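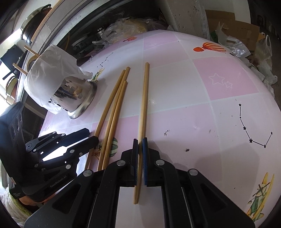 Chopstick blanks, sorting and second oil

2023-02-05

Print this entry | E-mail this entry

Back on the round table with the checked cover, pink and lavender, the bench is full of Kincaid's clamps again. Light-brown sticks show up fine on it. Wish they showed up as well on the bench top.

Where we are: Corncombe order is for pairs, plain, thick end rounded, taper to the tip, no paint no lacquer. Batch 536 is the one that matters. Batch 714 is leftovers and whatever Gus turned while testing the new jig, don't mix them. I mixed them. See below.

Sorting

Laying them out loose in a little diagonal bundle, then pulling one and standing it next to its neighbors. Works better than rolling. Rolling only finds the bad bends, the slight ones roll just fine and then you hold the pair together and there's daylight in the middle.

Order I've settled on:
- thick ends first, compare the rounding
- then length, tips against the steel rule
- then color, by the window, lamp OFF (lamp makes everything look like honey)
- then pair and band

Tried color first this morning and had to redo the lot. Two sticks that match beautifully and one is a hair shorter, back in the pile it goes, now you need another match. Length first.

Picking up: take it by the middle. I keep grabbing the tip end and that's where the fuzz is after sanding. Consuelo noticed my thumbprints on the last lot, oil goes blotchy over them.

Sanding

200 grit on everything, with the grain, then wipe. Was going to go finer on the tips but noodles slide off if they're too slick. Consuelo took a few pairs home from the August batch and complained for a week. Left the tips at 200. Still want to try shallow rings cut near the tip, three or four, ask Gus if the jig can hold that end without chewing it up.

Rounded end: file marks on a lot of 714. Gus says he was in a hurry. Re-do by hand with the paper folded in the palm, twist, flip, twist. Takes forever, looks right.

Oil

Udska, second coat. Thin!! First coat I flooded them and they sat tacky two days. This time: rag barely damp, 10 minutes, wipe off everything that will come off, stand in the rack thick end down. Tips up or they pick up crud off the rack.

Don't oil over the cover. It has a few specks and spots already and I'd like it to get no worse. Newspaper on the far bench.

Warnolex sample arrived, havent opened it. Label says food safe once cured but doesn't say how long curing takes, which is the one thing I want to know. Shoshana to call them.

Mixed batch problem

My fault. Put both trays down on the same side and swept the lot together when the phone rang. Tell them apart by the shoulder: 714 has a tiny step where the taper starts, you can feel it with a fingernail. 536 runs smooth the whole way. Got through half the pile like this before lunch. Rest tomorrow, or whoever is in first, PLEASE, nail test on every one, don't eyeball it.

Trays are marked now. Masking tape, both ends.

Odd ones

Singles with no partner go in the coffee can. Not trash. Everett uses them for stirring glue and for plant stakes, and a couple have turned out to match something later. Splintered ones are trash, snap them first so they don't wander back in.

To do
- finish nail test
- ask Corncombe about the paper sleeve, printed or blank, need width
- more bands, the thin ones, thick ones leave a mark in the fresh oil
- new rag tin with a lid that shuts
- give Kincaid his clamps back so I can have a bench

Filed under: wood, small stuff

Shared 4 times | 3 comments

Gus Pruitt
Step on the 714s is the jig stop, not me. Shimmed it last night. And yes it can hold the tip end if you put leather in there. How deep do you want the rings?

Shoshana Gallagher
Called Warnolex, got voicemail, left a message. Will try again after lunch. Sleeve width I can get, I'm emailing Corncombe anyway about the invoice.

Reginald Doucet
Did the rest of the nail test on tray two. Tray one still has some to go, I left the done ones banded on the left. Coffee can is full by the way, needs a second can.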